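Flumex Madance Charger Review

The Madance is the first charger from Flumex aimed at people who fly small packs, and after a full season of using it as my only field charger I have a fair idea of where it fits. It is a two-channel unit that takes DC input only, so you need a bench supply at home or a larger field pack when you are out. Each channel runs independently, with its own chemistry setting, current limit and cutoff voltage.

In the box you get the charger, an input lead with a bare end, a balance board for each channel and a folded sheet of instructions. No charge leads are included for the smaller connectors, which is a strange omission on a product sold for micro quads. I made up my own from silicone wire. If you do the same, keep them short and check polarity with a meter before the first pack goes on. The output sockets are keyed, but the adapter boards are not.

Setup is done with a scroll wheel and two buttons. The menu is flat and quick to learn. You choose the cell count, then the target voltage, then the current, and hold the wheel to start. The unit checks the cell count through the balance plug and will refuse to start if it does not match the program. It does not make this check on single-cell packs with no balance lead, so the target voltage needs a second look there. High-voltage lithium packs have their own entry in the chemistry list.

There are 64 memory slots shared between the channels. I use four. Slots can be named, and the name shows on the main screen during a charge, a feature I would like to see on more chargers at this size. Copying a slot is simple. Deleting one takes more menu steps than it should.

Charge accuracy is good. I checked the end voltage on both channels against a bench meter, and the readings agreed closely enough that I left the calibration menu alone. Internal resistance readings are less useful. They move around depending on how firmly the plug is seated, so I only compare packs measured on the same lead in the same session. Storage mode works in both directions, although discharge is slow. On larger packs I would fly them down first and let the charger finish the job.

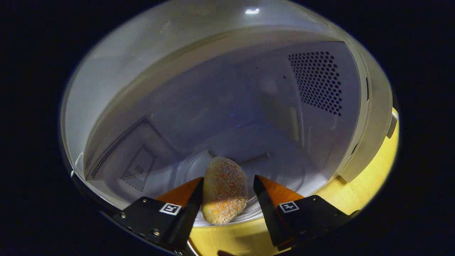
Breaded, with a coarse golden-orange crumb.

The fan is the weak point. It is small, it has a high-pitched tone, and it comes on at full speed with no ramp. In a parking lot you will not care. On a desk in a quiet room it is hard to ignore. The fan threshold can be raised in the settings menu, and I have mine at the top of the allowed range with no thermal warnings so far. Both channels at full current in direct sun will still bring it on early.

The screen is bright enough to read outdoors if you tilt the unit a little. Polarized glasses darken it at some angles. Viewing from the left side is noticeably worse than from the right, so think about that before you mount it in a case lid.

Firmware updates go through the USB port. The version that shipped on mine had a fault where the second channel lost its current setting after a power cycle. The October update fixed this and also added a lockout timer, set to 30 minutes by default. The timer stops the charge even when the pack is not full, so raise it if you charge at low current. It took me a while to work out why packs were coming off short.

For comparison, I also own the Fukuda dual-port charger, sold through Daltstead. It has an AC supply built in, a quieter fan and better leads in the box. It is also larger, has far fewer memory slots and will not go low enough on current for the smallest whoop packs. If most of your charging is at home, the Fukuda is the easier unit to live with. For a field bag, I take the Madance.

Pros: low minimum current, independent channels, named memory slots, accurate end voltage.

Cons: loud fan, no small connector leads, default timer too short, uneven viewing angle.

Build quality has held up. The case is plastic with rubber feet, and one foot came off and was glued back on. The scroll wheel has picked up a little play but still registers every click. Input reverse polarity protection works, as I found out with a badly marked lead. I would buy it again at the current price, and I would order a set of charge leads at the same time.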